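Ticket 749 – Mirnby perforated basket, bathroom shelf set
Status: Open
Raised by: Ehab Morsy
Handled by: Abdelkrim Radwan
Opened: Dec 24, 2021

Summary
White storage basket will not sit level on the shelf once filled. Bottles fall over inside it and one has leaked.

Entry 1 – Ehab Morsy
We bought the basket with the Vuneck shelf in July. It was fine when it held flannels and not much else. Since we moved the toiletries into it the front dips and anything tall goes over. I have had to wipe the shelf down twice this week. The leak was shower gel and it went through the holes and on to the towels underneath. I would like either a replacement basket or some advice on how to load this one.

Entry 2 – Abdelkrim Radwan
Thanks for the details. Please check these before we send anything out:
Is the basket pushed right back against the rear rail?
Are all four rubber feet still on the underside?
Does it rock when it is empty and on a flat table?

Entry 3 – Ehab Morsy
Pushed back, yes. Three feet on, one missing. It rocks a little on the table when empty, front left corner. With a folded bit of card under that corner it stops.

Entry 4 – Abdelkrim Radwan
The missing foot accounts for the rocking. I have ordered a pack of feet from Ingvarsson, part 200, no charge. Delivery to Clamenau is 9 working days at the moment. The feet are self-adhesive and need a clean, dry surface.

The missing foot would not tip a full bottle by itself, though. Can you tell me what goes in the basket and in what order?

Entry 5 – Ehab Morsy
No real order. Whatever is in my hand goes in first. The bottles usually end up on top of the soft things – I think that is half the trouble. The shelf is 20 cm deep, so there is no room to put anything in front of the basket.

Entry 6 – Abdelkrim Radwan
Agreed. Please empty it on to a table and reload it as follows. Leave the card under the corner until the feet arrive.

Step 1. Take everything out, wipe the inside of the basket and let it dry. Check the holes along the bottom for dried gel, as it will stick to the shelf.

Step 2. Tighten every screw cap. Wipe each bottle and lay it on its side on kitchen paper for an hour. Any bottle that marks the paper stays out of the basket.

Step 3. Set the items out on the table beside the basket and sort them by how they will go in. Bottles that stand on a wide cap can stay upright. Small rounded and rolled things are kept apart from them, and cloth goes to one side until last.

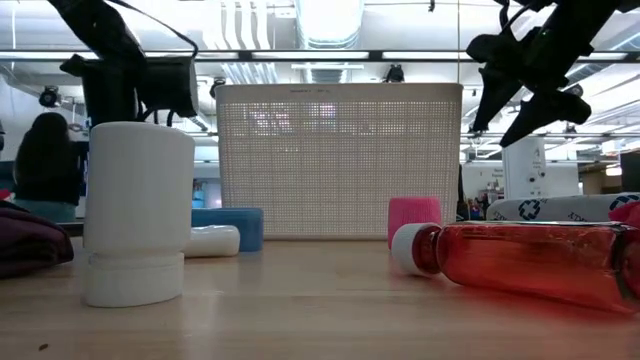

Step 4. Put the upright bottles in first, along the back, directly on the bottom of the basket. Fill the gaps with the small things, lay the cloth on top, and put the basket back on the shelf. Please reply here after two days and say whether the front still dips.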